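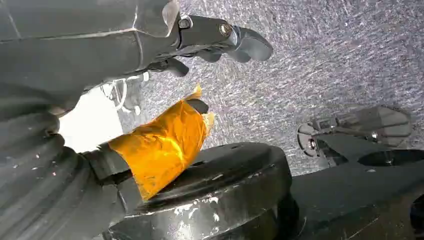

The Ivalero collection effort entered its second month in November, and I would like to record where it stands. The learning system requires examples performed by the arms under human guidance, and 244 of these have now been accepted. A further 41 were set aside for review.

Each example is saved with a short written note. My own notes were too brief at first, and I have since rewritten 65 of them to match the Gramard format.

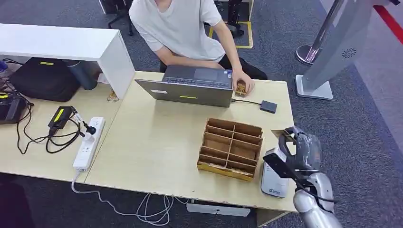 At the desk, with the gripper near the cardboard organizer.

The next target is 175 additional examples, all using the organizer. Starting positions will be varied more widely than before. Files will continue to be stored under the Leludar naming rules until the new index is ready.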